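3. 初回の時刻合わせと日付合わせ
Stiron Fikberg 576(自動巻き・手巻き付き)
2018年2月25日改訂

箱から出した直後は止まっています。故障ではありません。まず手巻きから。

1. りゅうずのねじを反時計回りに緩める。軽く飛び出したら0段目。
2. そのまま時計回りに巻く。ゆっくり、30秒以上かけて。秒針が動き出しても途中でやめない。
3. りゅうずを1段引く。日付の早送り位置。前日の日付に合わせる。
4. もう1段引く。秒針停止。針を進めて日付が変わるところを確認。変わった時点が午前0時。
5. 午後に合わせる場合は正午をいったん通過させる。
6. 時報に合わせてりゅうずを押し込む。
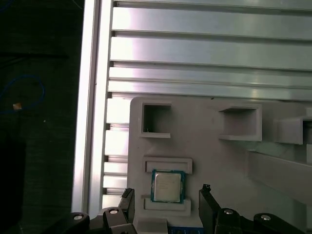

注意:午後9時から午前3時の間は日付の早送り禁止。歯車がかみ合っている時間帯です。ここで回すと日送り車の歯が欠けます。この場合の修理は保証対象外。時刻がわからないときは、先に針を6時付近まで進めてから操作してくだい。

注意:ねじ込みを忘れると防水になりません。押しながら時計回り、止まるまで。固いと感じたら一度戻して最初から。斜めに入るとねじ山がつぶれます。

4. ブレスレットの取り外し

付属のKavanagh製ばね棒外しを使用。二股側がラグ用、ピン側は穴あきラグ用です。576は穴なしなので二股側のみ。

1. 柔らかい布を敷き、文字盤を下にして置く。
2. 弓かんの裏から二股を差し、ばね棒のつばに掛ける。
3. 内側へ縮めながら弓かんを少し浮かせる。反対側も同じ。
4. ばね棒は飛びます。指を添えて受けること。
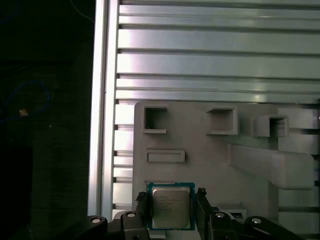
外したあとのヘッド(時計本体)は持ち方に注意。風防と裏ぶたには指を付けない。りゅうずも挟まない。写真のIntelのCPUと同じ要領で、左右の縁だけを挟み、広い面は空けておきます。裏ぶたのシリアルも細かい文字なので、皮脂が付くと読みづらい。付いたら乾いたセーム革で。アルコールは不可、パッキンが傷みます。

取り付けは逆の順。カチッと音がしたら、軽く引いて抜けないか左右とも確認。片側だけ入っていて落とす例が多いです。

5. ワインダーを使う場合(別売)

設定は両方向、1日500回転。これより多くしても巻き上がり量は変わりません。少な目にしたい場合でも210回転まで。それ以下だと止まることがあります。

1. りゅうずをねじ込んだ状態でクッションに装着。
2. 文字盤を外側に向ける。
3. 電源を入れる前に手巻きで少し巻いておく。止まったまま入れないこと。
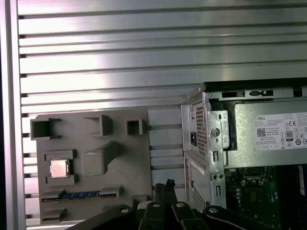
注:ワインダーは磁気を出すものがあります。スピーカー、スマートフォン、バッグの留め具も同様。急に進みが大きくなったら磁気帯びの可能性あり。電源を切って時計を離し、Pedvilleサービス窓口へ。脱磁は有料、受付の際は保証書とシリアル番号をご用意下さい。

長く使わないときはワインダーから外して保管。月に一度は手巻きで動かす。高温になる車内、特に7月ごろは置きっぱなしにしないこと。精度の測り方と姿勢差については6章参照。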